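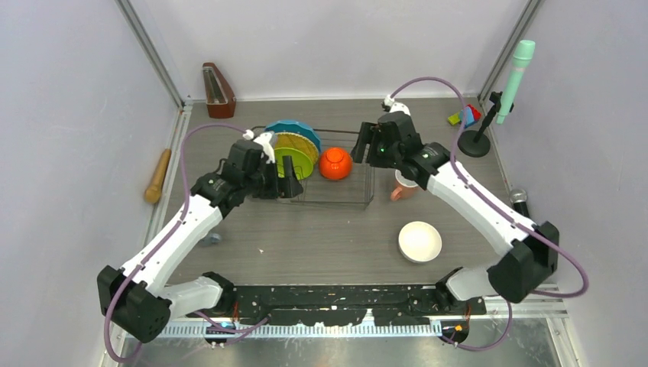

About Sidilska

Sidilska tests household cleaning products and publishes what we find. We started because we had stopped believing labels. "Plant powered" can mean almost anything, and "up to" in front of a percentage usually means less.

We buy everything at full price from ordinary stores. Companies do send us free bottles, and we send them back. Temton, our lab in the old Stollesar building, runs each product against plain dish soap and tap water. A surprising number of sprays lose to the soap - a few lose to the water.

So far we have published 604 reviews. Readers have written in with 1,141 corrections and complaints, and we have printed the ones that were right. In April we pulled 3 laundry reviews after a reader showed that we had used the wrong dose. They are back up with new scores and a note on what changed.

We don't give awards, and we don't sell badges for packaging. If you see our name on a bottle, please tell us. Our money comes from subscriptions and from Nassar, a paid newsletter for people who buy supplies for schools and offices. It has no ads either.

Are we always right? No. Our tests use our water and our stains, and yours will be different. Read the method page before you trust a score, including ours.

Page last checked Fri 27 July.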